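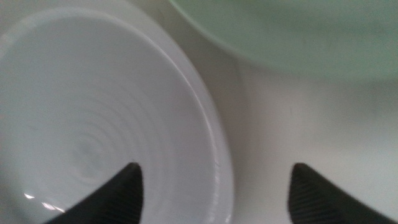
Grovamis Salad Spinner Review: Two Months of Daily Greens

By Giorgia Serra
March 29, 2019

In January I decided to eat one green salad every day. My problem was never the taste, it was the washing. Wet lettuce makes the dressing thin, and I do not have the patience to dry each leaf with a towel. So I bought the large Grovamis spinner, and I have used it almost every day for two months.

The first thing to say is that it is big. The basket takes up to 260 grams of leaves, and this is enough for me and my husband for dinner and also for my lunch box. With romaine I tear the leaves first, because the whole ones get caught under the lid.
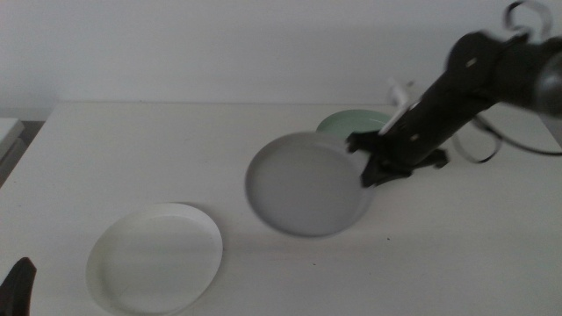
Plates for a salad supper

It works with a pull cord. I was a little afraid of this, as my old Bassi spinner had a cord too and it broke in the first year. The Grovamis cord is thicker and comes back smoothly. I pull it for 40 seconds, pour out the water, and pull again. After this, romaine and kale are dry enough to keep in the refrigerator for several days. Baby spinach is more difficult. The leaves stick to the wall of the basket and some of them get bruised, so for spinach I fill it only halfway.

Herbs are the weak point. Parsley is fine, but dill goes through the holes and I must collect it from the bottom.

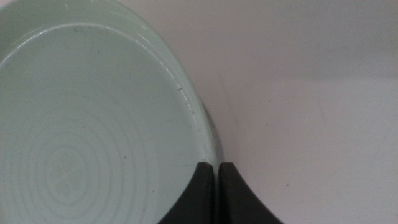 Green dish, seen from close up

Cleaning is easy, except for the lid. It does not open, so water stays inside and you have to leave it upside down for the night. The cheaper Cludano model, which my sister has, comes apart completely. I would like to see the same here. The brake button is also quite stiff, and I press it with my palm.

I paid 73 dollars, and for a piece of plastic with a cord this is a lot. If you eat salad once a week, I think a colander and a clean towel are enough for you. For me it was worth the money. I eat many more greens than before, and I stopped buying the washed ones in bags, which I was always throwing away half full.

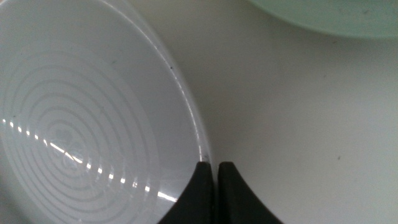
White bowl with a ring pattern inside

Good: large basket, strong cord, stands firmly on the counter
Not so good: closed lid, holes too wide for dill, the price
My rating: 4 out of 5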